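Search this site Search

Titirgate Pool House: Guest Footwear FAQ

Are slides provided?
Yes. Guests may borrow a pair for up to 3 hours. 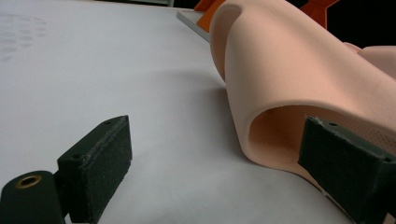
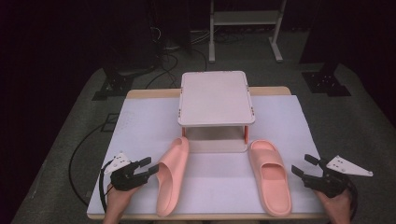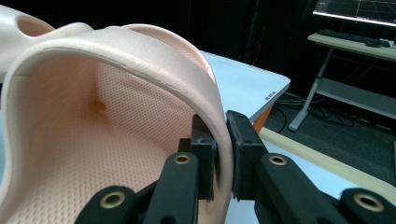
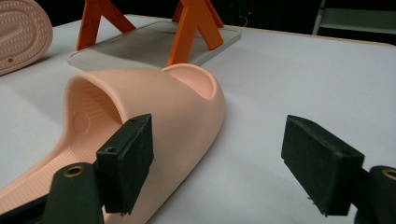
How should borrowed slides be returned?
Pairs are to be returned to the Pretthorpe desk before guests leave the building. Please rinse both slides under the tap. The pink pairs have a footbed covered in fine dots, where sand collects; a soft brush is available on request.

Is there a charge?
Only for pairs not returned within 7 days.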